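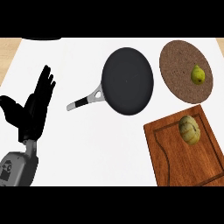
Simulation hours should count toward the grade in the same way bench hours do, Francine Boychuk argued when the fall plan for the robotics class at Meltville went around, and the plan was changed before the first session. Students in the course now log both kinds of time on one sheet, and a run in the simulator carries the same weight as a run on the lab bench.

The change took effect September 30, 2025, with the start of the kitchen unit. The unit is built around a project called Cistimura, in which students program a simulated arm with a human-like hand to handle cookware and produce on a tabletop. The hand model is fixed for the term. Students may edit the controller, the grasp planner and the task script, but not the joint limits or the contact settings.

The class has 35 students. They work in pairs or threes, depending on the lab section, and each team keeps its own branch of the shared code. Teams can queue jobs from any school computer. Finished runs are written to a results folder with the joint log, a contact log and the rendered views.

The first task is a frying pan. The hand has to approach the handle, close on it, lift the pan clear of the table and set it down again without sliding it. The handle in the model has a metal bracket next to the rim, a black grip section and a light grey end piece. Task scripts must name the part of the handle being targeted, and a grasp that lands on a different part is logged as a miss even if the pan comes up. Several teams asked for that rule to be dropped. It stays through the first graded round.

The second task uses a pear on a round trivet. Grip force is capped, and the run ends when the cap is passed. The third uses a striped squash on a wooden cutting board. The squash is larger than the pear and has shallow ribs, so teams are expected to write a separate hand shape for it. Reusing the pear settings is allowed but has to be stated in the report.

Each team submits 50 trials per task. Object positions are shifted slightly from one trial to the next using a seed list issued by the course. The list is the same for all teams, and trials run on other seeds are not accepted. A failed trial stays in the count. Teams may stop a batch and start over, but the restart has to be entered in the log with the commit number, and the entire batch is run again.

Scoring is in two parts. Task results make up the larger share. The rest comes from a written report in which the team sorts its failures by type: missed contact, slip, collision with another object, time limit, or planner error. Reports that give only a success rate are returned. Plots are to be labeled with units, and angles are given in degrees throughout.

The time limit is 30 seconds of simulated time per trial. An earlier draft of the rules used wall-clock time, which put teams on the older lab computers at a disadvantage. Under the current rule the speed of the machine has no effect on the score, although it does affect how long a batch takes to finish. Teams are advised to submit full batches overnight and keep short tests to daytime hours.

The planner supplied with the course is named Ivura. It generates a set of candidate hand poses, removes those that would collide with the table or with a neighboring object, and ranks what is left. The ranking weights are in a plain text file and are the first thing most teams change. The starting weights favor poses with the palm close to the object. They work passably for round objects and poorly for handles, where the fingers need room to close underneath.

A second tool, Politis, checks the results folder before submission. It confirms that the trial count is correct, that the seeds match the list and that the log files are complete. It does not check whether the grasp was any good. A folder that fails the check can be corrected and sent in again until the deadline.

Boychuk's other request, that teams be allowed to view one another's failed runs, was accepted in part. Joint logs and rendered views from failed trials will be placed in a common folder after each round closes. Code remains private until the end of the term. She had asked for the logs to be open from the start, on the grounds that most teams run into the same handful of errors in the first week and write them up separately.

The first graded round closes in October. Tasks may be submitted in any order, and a team that has not finished all three can submit the ones it has. Late folders lose points by the day. The bench portion of the unit follows, using a simpler gripper and a reduced set of objects, and teams will carry over their task scripts but not their hand shapes.

Questions about the seed list should go to the lab section leader. Requests for additional storage should include the team name, the branch name and the size of the current results folder. Old test runs that are not part of a graded batch will be deleted when the round closes, so anything needed for the report should be copied out first.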